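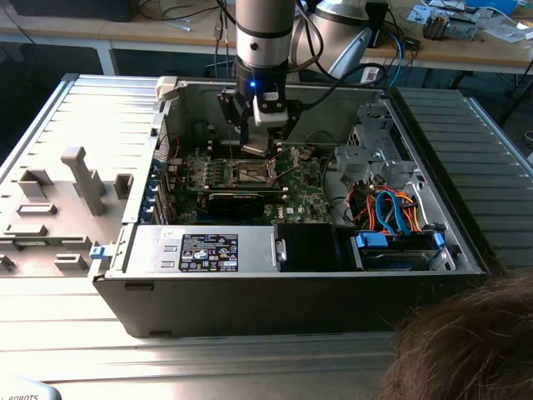 Padmont refurbishing shop to supply 2,000 desktops to schools

A computer refurbishing shop in Padmont has agreed to supply 2,000 used desktop computers to schools in the Nirkosside district, starting in August.

Adeleke Refurbishing takes in office towers at the end of their leases, opens them up, replaces worn parts and sells them on with a 2-year warranty. The shop has 13 employees and moved into its present building on Nimska Road last spring.

Each tower is opened on the bench and the memory, processor socket and power supply are checked before anything is switched on. Machines that fail are stripped, and their memory and power supplies go to the parts shelves.

"Bent pins in the socket are the thing we look for first," said Trilok Kaushik, who manages the workshop. "A board with bent pins can sometimes be saved, but it takes time, and on an older model we usually pull the parts."

The district will use the desktops in libraries and computer rooms at 30 schools. Fadime Güler, who handles purchasing for the district, said the order covers towers only. Most of the schools already have monitors and keyboards that work - a few will get replacements from storage.

Hard drives are wiped or destroyed before resale, and the shop gives the previous owner a certificate for each one.

Deliveries will go to the high schools first. Adeleke is still accepting used desktops from local businesses, and drop-off is at the rear entrance until 4 p.m.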